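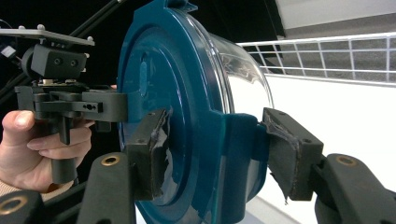 Gaurav Yadav told us in March that he would have joined sooner if someone had explained to him that he does not need to be an architect. We have heard the same from other people, so now we write it in the first line: you do not need to be an architect.

The Kurell Prize for brick buildings is looking for lay jurors for its next round. The prize is given to new and repaired buildings in the Trorndale region. Half of the jury are architects and engineers. The other half are people who use buildings, live near them or clean them.

What you will do

You read the short files of 30 entries at home and give each one a mark. After this the jury visits nine buildings on the short list, by bus, during two Saturdays. Please wear closed shoes, two of the sites still have scaffolding. The final meeting is in the Grewal Hall and it can be long. Last time we discussed one staircase until the evening.

Who can apply

Anybody over 18 who lives or works in Trorndale. You should be able to read a simple floor plan, or be willing to learn it in one evening with Zihan Cao. You can not apply if you, or a close relative, worked on one of the entered buildings. Former entrants are welcome after a pause of two rounds.

We pay bus travel and lunch, and a fee of $82 for each visit day. The reading at home is not paid.

How to apply

Send a letter of no more than 3000 characters to Chrysoula Sarantis at the prize office, Zitevard House, second floor. Tell us about one building you know well and what is wrong with it. We do not need a résumé. Letters must reach us by 6th May. Applications by phone are not possible, but Sneha Upadhyay can answer questions about access on the visit days.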